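Student Projects > Aviation and Travel > Spring Reports

Last updated: 2021-04-06

Is a Business Jet Order Really an Order? The Drusura and Sabbagh Announcement

Our course asked us to pick one piece of travel industry news from March and check whether the claims in it hold up. I picked the announcement that Drusura, a charter operator based in Nanby, would take eight midsize jets from the manufacturer Sabbagh. The release called it a firm commitment. I read it four times and I am still not sure what was committed.

The word "order" appears in the headline. In the body it becomes "agreement," and near the end it is "framework." The difference matters, as a framework can be walked away from fairly cheaply. When I compared the release with the slides Drusura gave its lenders, only three of the eight aircraft had delivery slots next to them. The other five were listed as "to be scheduled." I would not call that a fleet plan.

The price is also soft. Sabbagh gave a total of 155 million dollars, but this was at list price, and charter operators rarely pay list. The release does not say whether the figure includes crew training, spare parts or the cabin fitting. My guess is that it includes all of them, which would make the aircraft look cheaper than they are. I emailed both press offices to ask. Sabbagh sent me the same release again. Drusura did not answer.

Then there is demand. Drusura says the jets will open a regular link between Nanby and the island resort of Gorora, with almost 550 charter flights in the first year. I could not find where this number comes from. The airfield at Gorora has one short runway and closes at dusk for much of the year, and its own timetable shows very little room in the morning. Maybe the number counts empty return legs as flights. Plenty of operators do that, and it makes a thin route look busy.
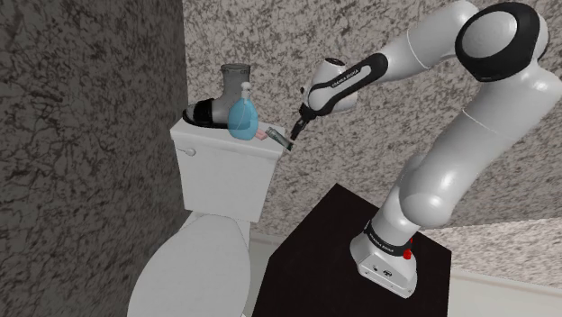
Figure 1. Simulated Franka Emika arm and a toilet in a small bathroom.

I tried to be fair to the other side. Drusura has flown older Sabbagh aircraft before, and its pilots would need less retraining than on a new type. Two trade newsletters called the deal "sensible" for that reason. But both pieces used whole sentences from the release without marking them as quotes, so I gave them little weight. A third newsletter asked about financing and got a reply that talked about customer comfort.

My method had limits. I only used documents that anyone can get for free, and I could not see the contract. I also have no background in aircraft finance — a reader who does may find an ordinary explanation for things that looked odd to me. The lender slides were undated, so they may be older than the announcement.

With that said, I grade the claims as follows. The first three deliveries are believable. The remaining five are a hope with a price tag on it. The Gorora flight numbers should not have been printed without a source, and I would mark a classmate down for doing it. If the next slots are not assigned by the time the first jet arrives, I would expect the word "order" to drop out of Drusura's material quietly.

I plan to check the lender slides again when the next set comes out.

8 shares | 3 comments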